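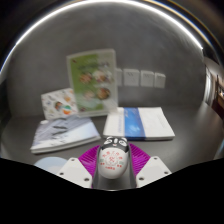 Mein Tracker verliert in letzter Zeit immer wieder die Lage, und zwar meistens dann, wenn der Greifer schon zugefasst hat und langsam über den Tisch wandert. Ich benutze die visuell-inertiale Odometrie aus Welora mit dem Fisheye-Modell, dazu eine feste Maske für alles, was zum Greifer gehört, also die weißen Platten, das dunkelgraue Mittelteil und die gerippten magentafarbenen Backen. So weit, so gut, das lief auch monatelang anständig. Nun sitzt aber das weiße Ei mit dem Pandagesicht zwischen den Backen, und die rote Schrift darauf und das schwarz-weiße Muster sind für den Detektor natürlich ein gefundenes Fressen. Er hängt einen guten Teil seiner Punkte genau dort auf, die Punkte bewegen sich relativ zur Kamera überhaupt nicht, und der Schätzer glaubt dann brav, wir stünden still. In einer Sequenz mit 1.303 Bildern ist mir die Lage ab Bild 237 davongelaufen. Die IMU widerspricht zwar, wird aber überstimmt. Hat jemand von euch dafür eine saubere Lösung, die ich nicht für jedes Objekt neu einstellen muss? Ich freue mich über jeden Hinweis, auch über unfertige Gedanken!

Geschrieben von driftkoenigin, Sonntag, 21:40 Uhr

Forum durchsuchen Suchbegriff eingeben Erweiterte Suche

regelkreis_sued schrieb:
Hallo driftkoenigin, schön beschrieben, danke dir. Ich würde es mir an deiner Stelle ganz einfach machen und die Maske nach oben vergrößern, bis auch ein gegriffenes Objekt hineinpasst. Bei uns in Stumow fahren wir seit Ewigkeiten mit so einer großzügigen Maske, und ich habe in der Zeit vielleicht zweimal nachjustieren müssen. Beim Fisheye bleibt ja ringsherum genug Bild übrig. Deine Speisekarte im Aufsteller und die Bücher geben doch wunderbare Punkte her.

pixelschubse schrieb:
Da muss ich leider ein bisschen widersprechen, lieber regelkreis. Schaut euch an, was nach dem Vergrößern übrig bleibt: oben die graue, fleckige Wand, die wenig Kontrast hat, und darüber der helle Lichtbogen, den ich auf keinen Fall im Tracker haben möchte. Die Ecken der Bücher und die Steckdosen oder Schalter an der Wand sind brauchbar, klar, aber die großzügige Maske frisst gerade den Bereich in der Mitte, in dem die Verzerrung am gutmütigsten ist. Und sobald der Greifer tiefer geht, ist der Tisch weg. Ich würde die Maske dynamisch machen: Segmentierung für alles zwischen den Backen, aber nur bei geschlossenem Greifer. Die Öffnungsweite hast du doch sowieso im Log, oder?

driftkoenigin schrieb:
Ja, die Weite wird mitgeschrieben, leider mit einem Versatz von 17 Millisekunden zur Kamera, das müsste ich vorher geradeziehen. Die große Maske habe ich eben auf die Schnelle probiert. Die Sequenz läuft damit durch, aber die Bahn zittert sichtbar, sobald ich näher an den Tisch komme. Ganz glücklich bin ich damit also nicht.

regelkreis_sued schrieb:
Zittern kann auch von der Kalibrierung kommen! Bevor du dir ein Segmentierungsnetz ans Bein bindest, das bei jedem neuen Objekt wieder anders danebenliegt, rechne bitte die Intrinsik neu. Ich bleibe dabei, eine dumme Maske versteht man wenigstens noch um elf Uhr abends.

tiefpass schrieb:
Guten Abend in die Runde, ich lese hier schon eine Weile gerne mit und hätte noch einen dritten Weg. Ihr könnt das Netz ganz weglassen und stattdessen die Merkmale prüfen: Dreht oder verschiebt sich die Kamera laut IMU-Prädiktion deutlich, und ein Punkt bleibt trotzdem über etliche Bilder auf demselben Pixel, dann gehört er mit großer Wahrscheinlichkeit zum Greifer oder zum gehaltenen Objekt und fliegt raus. In Bunosthorpe gibt es dafür einen kleinen Vorfilter, der läuft vor dem eigentlichen Schätzer. Bei sehr langsamer Fahrt greift er schlecht, das sage ich lieber gleich dazu, da braucht man ein längeres Fenster. Mit etwa 2 Sekunden bin ich ganz ordentlich gefahren.

pixelschubse schrieb:
Das gefällt mir, aber beim langsamen Wandern, wie oben beschrieben, hast du genau den schlechten Fall. Und wenn das Objekt zwischen den Backen rutscht, wandern die Punkte ein bisschen und kommen durch den Filter. Vielleicht beides zusammen?

driftkoenigin schrieb:
Ihr seid großartig, vielen Dank! Ich ziehe zuerst die Zeitstempel gerade, dann kommt der Vorfilter von tiefpass dran, und die Intrinsik rechne ich auch neu, damit regelkreis ruhig schlafen kann. Läuft der Vorfilter eigentlich auch mit dem Pawlak-Logformat oder muss ich vorher konvertieren?

tiefpass schrieb:
Konvertieren, leider. Das Skript liegt im Ordner tools, und achte darauf, dass die IMU-Achsen dabei nicht vertauscht werden.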